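Visit Report: Open Morning at the Irnholm Coffee Bar

Members of the Bratberg study group attended the open morning on Sunday. The visit dealt with the care of the counter between services. 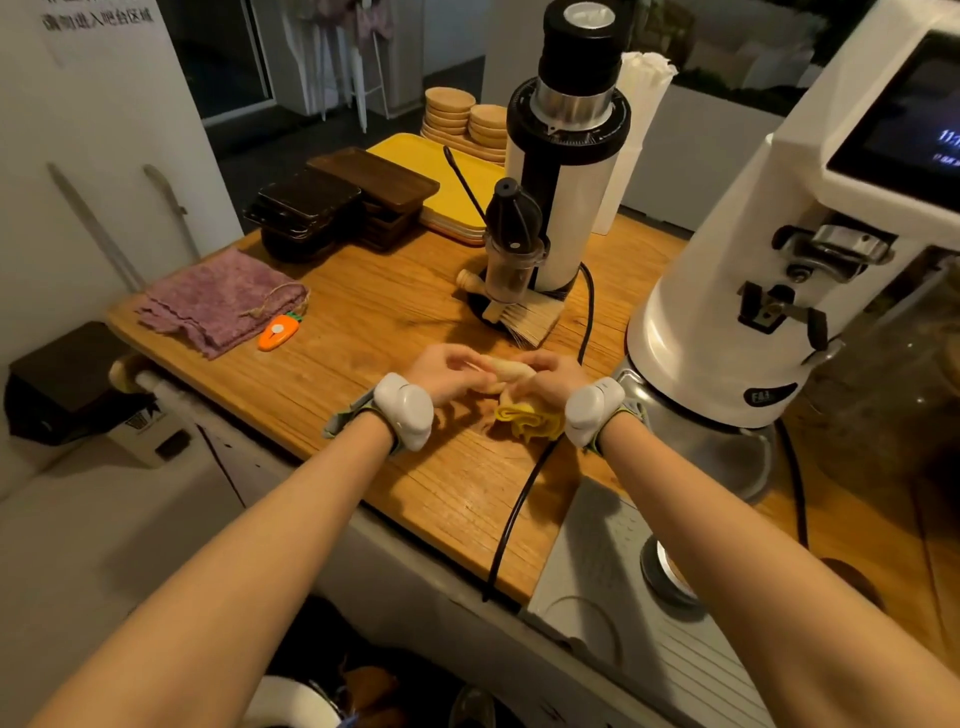 Cleaning at Irnholm follows a written routine. Cloths are folded before use so that a fresh side can be turned out. The yellow cloth was kept for the grinders, and a wooden-handled brush lay at the base of the tall one.

The second part covered base plates.
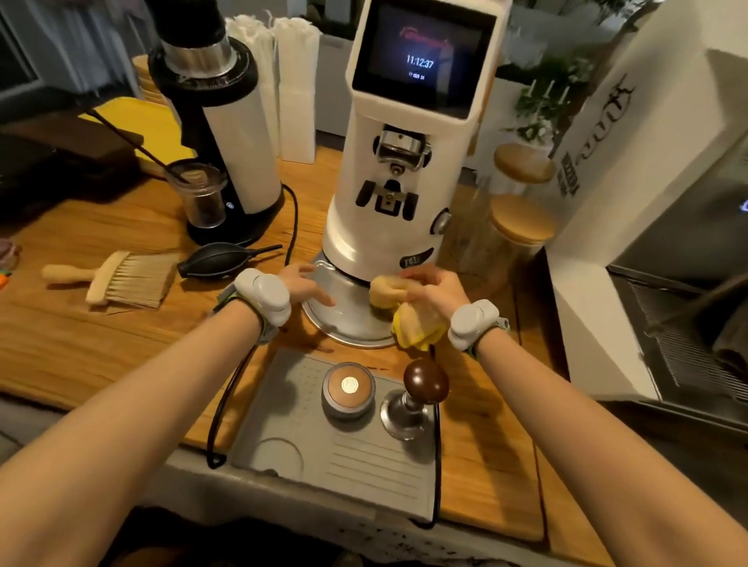 Yoon asked whether a cloth alone was enough on busy days, and suggested brushing first.

The group will return in January.
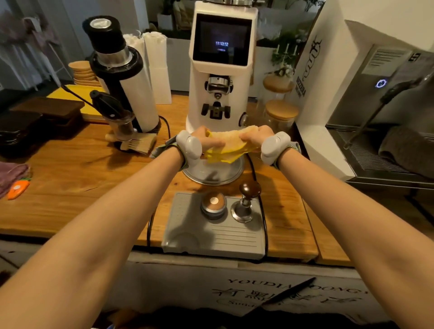

Yellow cloth, grinder and tamping mat at the Irnholm counter.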